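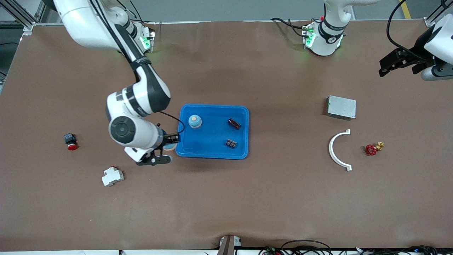 Meslow will change its sorting rules for household bottles and tubs in November, when the transfer station on Jondstead Road switches to a new contract with the processor Kabbaj. Under the present rules, residents remove all caps and put them in the trash. Under the new rules, caps stay on. The color of the cap makes no difference: a light blue bottle with a pale peach cap, like the cone-shaped one standing in the blue tray, would be handled the same way as a bottle and cap of one color. Bottles must be emptied before the cap is replaced. A quick rinse is enough, and labels can be left in place.

The change follows a review of material collected at the station over 36 weeks. According to the town's notice, loose caps were the most common small item found in the residue, the fraction that falls through the screens and is sent to landfill. Items narrower than 5 centimeters in two dimensions are generally lost at this step, and a cap by itself is nearly always under that limit. A cap attached to its bottle travels with the bottle to the baling line.

At the Kabbaj plant, bales are broken open, and the contents are ground into flakes and washed. The flakes then pass through a water tank. Many caps are made from a lighter plastic than the bottle they close, so the cap flakes float while the heavier bottle flakes sink. The two streams are drawn off separately and dried. Pumps and spray triggers are still excluded from the program. They often contain a metal spring and should be taken off and put in the trash.

Shape is not a reason for rejection. Cone-shaped, square and oval bottles are all accepted if they hold at least 40 milliliters and carry a resin code of 1, 2 or 5. Smaller bottles go in the trash, with or without a cap. Black plastic remains on the excluded list, as the optical sorter at the plant does not read it reliably. Bottles should not be flattened, since a flat bottle can be sorted with the paper.

The collection schedule is not affected. The station will keep its present hours, and curbside bins will be emptied on the same days as before. Residents on the Urkari side of the river, who share the station under a separate agreement, will follow the same rules from the same date. New labels for the drop-off containers have been printed and will be applied before the first load goes out under the contract.

The annual fee stays at 41 dollars per household. The contract sets a limit on contamination in each load, and loads above the limit will be charged at the landfill rate. The notice does not say whether such charges would be passed on to households. A printed sorting guide will be mailed with the next water bill, and copies will be kept at the town office and at the station gate.

Published 2025-10-24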